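# 제4장 상자에서 물건 꺼내기: 집기 과제의 준비

Birkatley 로봇 동아리 교재, 2학기용
지은이: Abdel Rahman

앞의 세 장에서 우리는 로봇 팔을 켜고, 끄고, 정해진 점으로 움직이는 방법을 배웠습니다. 이 장부터는 팔이 물건을 만집니다. 과제의 이름은 Drerix이고, 9월에 시작하는 Plultcombe 대회의 첫째 종목과 규칙이 같습니다. 대회에 나가지 않는 학생도 이 장의 실습은 모두 해야 합니다.

과제는 말로 하면 짧습니다. 금속 상자 안에 공구가 여러 개 섞여 있고, 로봇은 그것을 하나씩 집어서 밖으로 꺼냅니다. 사람은 시작 버튼을 누른 다음에 상자 안에 손을 넣을 수 없습니다. 작년 수업에서 많은 학생이 이 과제를 쉽게 생각했습니다. 그런데 첫 주에 한 개도 꺼내지 못한 조가 있었고, 그 조의 프로그램에는 문법 오류가 없었습니다. 문제는 상자의 벽에 있었습니다.

## 4.1 벽이 있는 작업 공간

책상 위의 물건을 집을 때 그리퍼는 거의 모든 방향에서 내려올 수 있습니다. 상자 안에서는 그렇지 않습니다. 벽 가까이에 있는 물건을 집으려면 손가락이 들어갈 틈이 필요하고, 손가락 위에 있는 손목 관절도 벽의 윗부분과 부딪치지 않아야 합니다. 학생들은 보통 손가락 끝의 좌표만 계산합니다. 그러나 먼저 벽에 닿는 부분은 손목이나 케이블인 경우가 많습니다.

케이블에 대해서 조금 더 설명하겠습니다. 손목이 회전하면 팔을 따라 묶여 있는 케이블도 같이 움직입니다. 너무 짧게 묶으면 회전할 때 당겨지고, 너무 길게 두면 고리가 커져서 벽이나 공구에 걸립니다. 그래서 우리는 관절 옆에 여유 있는 고리를 하나 만들고, 그 앞뒤를 타이로 고정합니다. 고리의 크기는 손목을 양쪽 끝까지 천천히 돌려 보고 정합니다. 이 작업은 프로그램을 쓰기 전에 합니다.
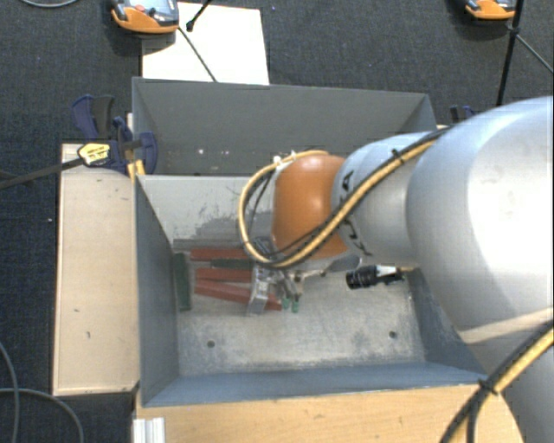 상자도 고정해야 합니다. 그리퍼가 벽을 살짝 밀기만 해도 상자의 위치가 변하고, 그러면 앞에서 측정한 좌표가 모두 틀린 값이 됩니다. 클램프는 상자의 모서리에 물리고, 손으로 밀어서 움직이지 않는지 확인합니다. 클램프의 손잡이도 장애물이라는 것을 기억하십시오. 충돌 모델에 상자만 넣고 클램프를 넣지 않는 실수는 매년 나옵니다.

## 4.2 비슷한 물건이 모여 있을 때

공구가 서로 떨어져 있으면 어느 것을 먼저 집어도 괜찮습니다. 손잡이가 나란히 놓여 있거나 서로 기대어 있으면 순서가 중요해집니다. 같은 색의 긴 손잡이 세 개가 가까이 있을 때, 색만 보는 프로그램은 그것을 큰 물건 하나로 판단할 수 있습니다. 그 결과로 나온 중심점은 손잡이와 손잡이 사이의 빈 곳이 되고, 그리퍼는 공기를 집습니다.

이 장에서는 두 가지 방법을 비교합니다. 첫째는 가장 위에 있는 물건부터 집는 방법이고, 둘째는 주위에 틈이 가장 넓은 물건부터 집는 방법입니다. 어느 쪽이 더 좋은지는 미리 쓰지 않겠습니다. 각 조가 기록을 만들고, 그 기록을 가지고 수업에서 이야기합니다.

## 4.3 기록하는 방법

한 조는 방법마다 50회씩 시도합니다. 시도 한 번에 기록지 한 줄을 씁니다. 실패한 줄을 지우면 안 됩니다. 작년에 Abdel Rahman의 반에서는 전체 시도 중에서 실패가 114회였는데, 그중 18회는 물건을 잡은 뒤에 상자 벽에 부딪쳐서 떨어뜨린 것이었습니다. 실패를 한 종류로만 적었다면 이 숫자를 알 수 없었을 것입니다.

기록지에는 다음 항목을 적습니다.

- 시도 번호와 사용한 방법
- 집으려고 한 물건
- 결과: 성공, 빈손, 낙하, 충돌, 정지 버튼
- 벽에 닿은 부분이 있으면 그 부분의 이름
- 상자를 다시 고정했는지 여부

마지막 항목은 귀찮게 보이지만 꼭 적으십시오. 상자를 다시 고정한 다음에는 좌표 측정도 다시 해야 하고, 그 전과 후의 결과를 같은 표에서 섞어 계산할 수 없습니다.

## 4.4 시작하기 전에

실습은 조마다 9주 동안 진행합니다. 처음에는 속도를 낮게 하고, 한 사람은 항상 정지 버튼 옆에 있습니다. 그 사람은 화면을 보지 않고 팔을 봅니다. 공구의 위치를 바꿀 때는 로봇이 완전히 멈춘 것을 확인하고, 조원에게 말로 알린 후에 손을 넣습니다.

**준비 문제 1.** 자기 조의 그리퍼를 위에서 본 모양으로 그리고, 손가락을 연 상태의 폭을 재서 적으십시오. 손목 관절의 가장 넓은 부분도 같은 그림에 그리십시오.

**준비 문제 2.** 벽에 붙어 있는 긴 공구를 집으려면 그리퍼를 어느 방향으로 돌려야 합니까? 그때 케이블 고리는 어느 쪽에 있습니까?

준비 문제의 답은 기록지 첫 장의 뒷면에 쓰고, 4.5절의 좌표 측정을 시작할 때 가지고 오십시오.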